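Making a play kitchen from an old bedside cabinet

I have wanted to write this one up for ages, because it is my favourite sort of project: a weekend of sawing and painting, and at the end of it a small person gets somewhere to cook. Ours began as a bedside cabinet with a wobbly door, and it has been in use every day since September!

What you need

A solid bedside cabinet, ideally 50 cm tall or a bit more
A small metal mixing bowl for the sink
Jigsaw, drill, sandpaper (120 and 240 grit)
A rotary tool if you have one (mine is an old Dremel)
Primer, eggshell paint, clear water-based varnish
Four wooden drawer knobs for the hob controls
A piece of 6 mm ply, 200 mm deep, for the splashback
Two wall brackets and the right plugs for your wall

Before you start

Empty the cabinet and give it a good shake. If the joints move, run wood glue into them and clamp overnight. Check for old flaky paint too, and if the piece looks really old, use a lead test kit before you sand anything. Take off the door, the hinges and the handle and put all the screws in a jar. I lost one behind the radiator and had to buy a pack of 12 to replace it.

Cutting the sink

Turn the bowl upside down on the top, draw round it, then draw a second circle inside the first, smaller by the width of the bowl's rim. The inner line is the one you cut. Drill a starter hole inside it, big enough for the jigsaw blade, and go slowly round. Test the bowl often as you tidy the edge. I used the sanding drum on the Dremel for this and it was pure joy - the hole went from chewed to smooth in a few minutes.

If your cabinet has a drawer under the top, the bowl will foul it. Glue the drawer front in place and leave the box out.

Painting

Sand everything with 120 grit, wipe it down, prime, then sand lightly with 240. Two thin coats of eggshell beat one thick one every time. I mixed the leftovers of two greens and named the result Cerkmont after the street we used to live on (very pleased with that). The hob rings are drawn round a saucer in black and filled in with a small brush. Leave the whole thing for a few days before you varnish, even if somebody aged three is standing next to it in an apron.

Stocking it 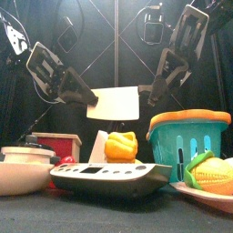
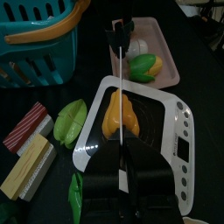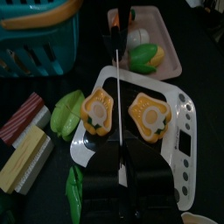

Food is where you can have the most fun, and you need far less than the catalogues suggest. My friend Lakshmi Warrier gave us a bag her twins had grown out of and we have barely added to it. Go for things with a clear shape and a strong colour, like the ear of corn with its green husk on the pink tray, which even a very young child will know straight away. Slices are great as well, and so is a basket with a handle, so there can be a shop as well as a kitchen. For under-threes, check every piece for size and leave out anything that could fit in a mouth.

Fitting the splashback and knobs

Cut the ply to the width of the cabinet, round off the top corners and paint it to match. Screw it on from behind, two screws each side, with pilot holes so the ply doesn't split. The knobs go along the front edge. Don't tighten them fully: put a washer behind each one and leave just enough slack for it to turn. The clicking and twisting gets more use than anything else on ours.

Fixing it to the wall

Please do this bit. A child will pull on the door with their whole weight, and an empty cabinet tips easily. One bracket each side, into a stud or a proper plug. Shadi Nimri, who fits real kitchens, looked ours over and made me swap my short screws for longer ones.

Then put the door back on, check that the hinges don't pinch, and ask what's for lunch. Ours was soup with an egg in it, and then soup again.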